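In Defense of the Ugly Cloth Bin

Friday, June 18, 2021

I have spent way too much money in my life on pretty boxes. Lidded ones, woven ones, a set of 4 nesting ones from Flondura that cost more than my winter boots (they were on sale, I was weak). And every one of them ended up on top of a closet holding nothing but smaller boxes. So let me make my case for the plain soft fabric bin with no lid, the kind you can buy anywhere and that looks like nothing much.

My big complaint about lids is that a lid is a chore. You come home, you've got a scarf in one hand and the mail in the other, and now you need a third hand to open the thing. So the scarf goes on the chair. Then a sweater goes on the scarf, and by September you don't own a chair anymore! An open bin asks you to drop something and walk away, and I can do that even on my worst day.

I also don't believe in folding everything. There, I said it. Shirts for work, sure, fold them or hang them. But dust rags? Dish towels? The old T-shirt you wipe the bike with? I once followed a Fundumard folding guide for two whole weeks and stood my cleaning rags up in a drawer like little file folders, and they looked lovely, and I was so scared of ruining the rows that I used paper towels instead. What is the point of that?
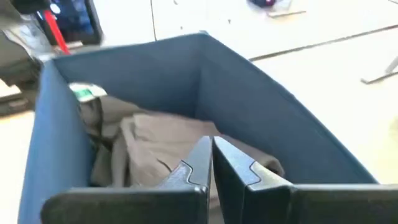
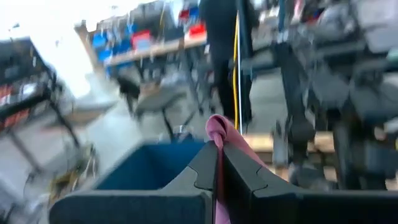
My rule now is one bin per kind of thing, and the kinds can be really broad. "Cloth" is a kind. I don't sort by size or by color, and I sure don't label anything by room. A tan cloth bunched up at the bottom of a navy bin is put away as far as I'm concerned, wrinkles and all, and a pink one can go right in on top of it. If you need it you reach in, you grab a handful, done. My sister-in-law thinks this is barbaric. She has a Tomar cabinet with 40 tiny drawers and she can never find her tape.

The soft sides matter too, by the way. I had a stiff Kolular crate for years and it chewed up the paint on my shelf every time I dragged it out. Fabric squishes into a gap, and when it's empty it can go flat behind a door. Yes, it sags eventually. So do I.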